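Is a $600 wood tabletop worth it over a cheap one?

Posted by stolano, Apr 22, 2026

A store near me wants 600 for a light wood top. The salesman says it will outlast me. I've heard that before. Is pale wood really tougher, or just pricier?
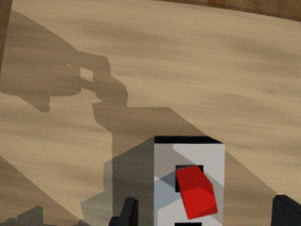 Pale grain, red cube

I don't trust showroom lighting either. Everything looks smooth in there, and then you get it home next to a window. 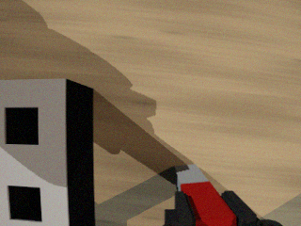
Wullix
Window light is the least of it. Ask what the finish is. If he can't name it, walk out. I paid 50 for a used top, sanded it and oiled it in July, and it's fine. Mine is 19 inches deep though, so not a dining table.

"Outlast you" is not a warranty - get the real one in writing.

Things I'd check before paying:

Color against your floor. Light over dark brown planks is a matter of taste, and I'm not sold.
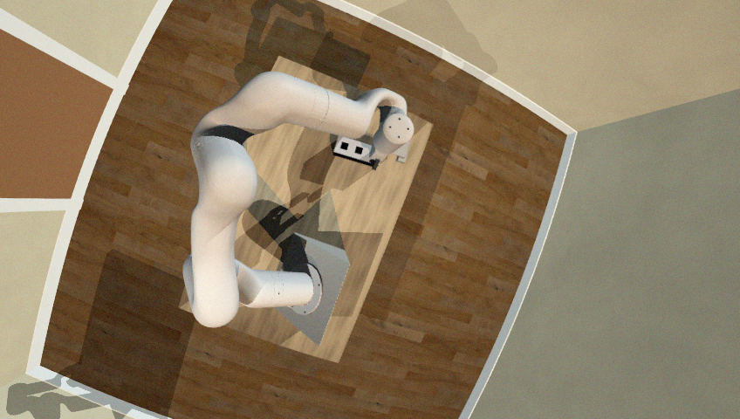

The underside. Sellers hate it when you look. Bare wood below and a sealed face on top can mean warping later.

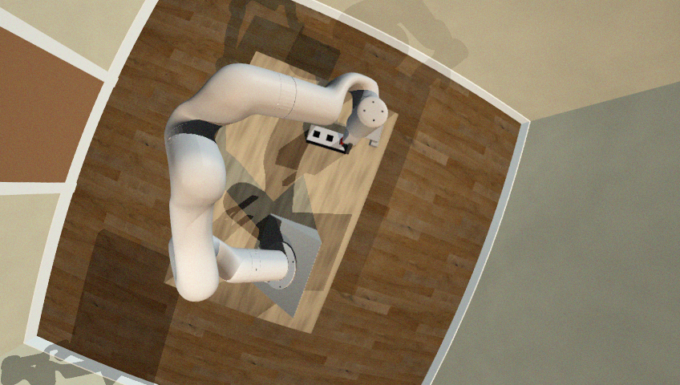
The return policy. Read who pays for pickup.

Fleltbridge
just buy the cheap one, they all scratch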